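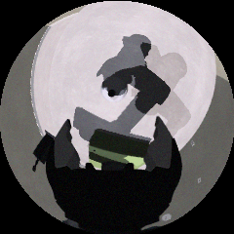

Can a Machine Tidy Up Yet? Our Term Project on Robots and Household Chores

I should say at the start that I came into this project as a person who dislikes wiping counters, so I was hoping for good news. Our group spent the fall term, beginning in September, asking whether a robot arm could take over the small jobs that eat up an evening at home or the last half hour of a shift in a shop. Timo Meinecke wrote most of the simulation code, and I did the chore list, the scoring and a good deal of the worrying.

What we tested

We built everything in simulation first, in a setup we named Horham. A simulated arm costs nothing when it knocks something over, and ours knocked over plenty! The jobs were picking up a block and setting it down somewhere else, putting goods back on a shelf, clearing a table, folding a towel and opening a drawer. That makes 5 chores, and we ran more than 3,000 attempts across them before the term ended.

What went well

Picking up and setting down was the clear winner. Once the fingers had closed on a block the arm rarely lost it, and with hard, plain shapes it got to be almost dull to watch (I mean that as praise). Shelving came second, as long as the shelf had some room left on it.

What went badly

The towel, mostly. Cloth slides and bunches up, and our simulated cloth was not very good to begin with, so I would not lean too hard on that result. Shadows gave us more trouble than I expected – when the arm's own shadow fell across the work, the program sometimes took the dark shape for an object and reached for it. Timo spread the starting light over 24 different positions during training, and that helped quite a bit, though it made every run slower.

Speed is the other sore point. Clearing the table took the arm 15 minutes in one run, and my grandmother would have had the dishes dried and put away by then.

Where this leaves us

I think a shop with tidy shelves and boxed goods could find a use for a machine like this fairly soon. A kitchen is harder, and a family kitchen harder still. Next term we want to try the drawer again with a different handle, and to borrow time on a real arm if the lab schedule allows it.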